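Jarstead

Jarstead is an open-source package manager and workspace tool for JavaScript and TypeScript projects. It installs dependencies from a registry, records the exact versions in a lockfile, and links together packages that live in the same repository. It was first developed at Forsyth, a software company, for use in its own repositories, and was later released under a permissive license. Development is now coordinated by the Metby project, which also maintains the Andano registry server.

History

Work on Jarstead began as a set of scripts that ran before each build at Forsyth. The company kept 108 packages in one repository, and a clean install often pulled several copies of the same library into different folders. The scripts compared the version ranges in each package manifest and printed a warning when two of them could not be met by a single version. Installation was added later, when the scripts were rewritten as one command-line program.

The first public release supported only single-registry projects. Support for private registries came with version 2, along with a new lockfile format. Version 3 dropped the older format and raised the minimum supported Node.js version to 18. Projects that still use the older lockfile must convert it with a version 2 release before upgrading.

Version resolution

Jarstead reads the version ranges in each manifest and tries to pick the smallest number of distinct versions that satisfies all of them. When several versions would do, the newest one is chosen, unless the lockfile already names a valid one. A range that cannot be satisfied stops the install with an error that lists every package asking for the dependency.

Peer dependencies are checked but not installed automatically. This differs from the default behavior of some other package managers, and it is a common source of confusion for people moving an existing project over. The setting "peers: install" restores automatic installation.

Lockfile

The lockfile is a plain text file named jarstead.lock. Each entry holds a package name, a resolved version, the registry it came from, and a checksum. Entries are sorted by name so that two branches adding different packages usually merge without a conflict. Running the install command with the "frozen" option causes it to fail if the lockfile and the manifests disagree, and most continuous integration setups use it this way.
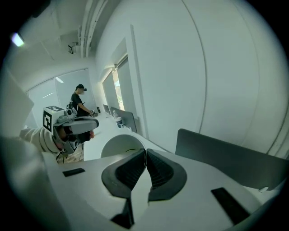
Asset packages are packages that contain no executable code. They were introduced in version 2 and are declared with the field "kind: asset" in the manifest. Jarstead skips install scripts for them and stores their contents once per machine, with a read-only link in each workspace. Typical contents are fonts, translation tables, test recordings and pattern sets. Black-and-white fiducial markers, like those on the faces of the white cube mounted on the gripper at left, suit this arrangement well, as the printed patterns and the definitions used by the detection code have to match exactly. Publishing both in one asset package lets them share a single version number. An asset package may depend on other asset packages but not on ordinary ones.

Workspaces

A workspace is declared in the root manifest as a list of folder patterns. Packages inside it can refer to each other with the "local:" prefix, which is replaced with a real version number at publishing time. Commands can be limited to one package, to a package and everything that depends on it, or to packages changed since a given commit.

Limitations

Jarstead does not manage the Node.js version itself. Nested workspaces are not supported, and a repository with more than one root must run the tool separately in each. Git dependencies are accepted but are fetched again on every clean install, even when the commit has not changed. The issue requesting a cache for them has 217 comments and remains open.

See also

Andano (registry server)
Lockfile
Monorepo
Semantic versioning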